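3.2 Stranding records and survey effort

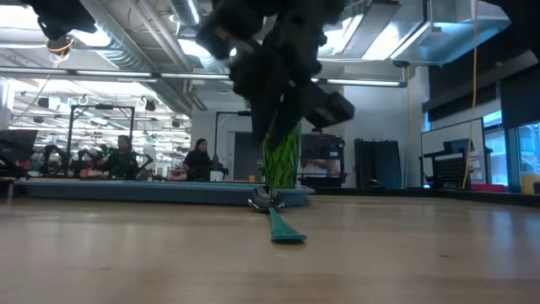
Figure 2. Black gripper over a green cylindrical object; a ladle with a teal handle lies on the tabletop.

Beach surveys were run on the Solport and Turari shorelines from November until the end of winter. Each transect was 300 m long and followed the most recent wrack line. Observers logged species, body length and state of decay for every deep-water fish found, and left badly scavenged remains unmeasured. The two sites yielded 27 usable records, most of them from Turari.

Effort was uneven. Solport was walked on 50 days and Turari on 35, so counts are given per transect walked. Onshore wind was taken from the Kozan station - the closest one with an unbroken hourly record - and averaged over the three days before each survey. Reports sent in by the public were kept apart and do not enter the rates in Table 2.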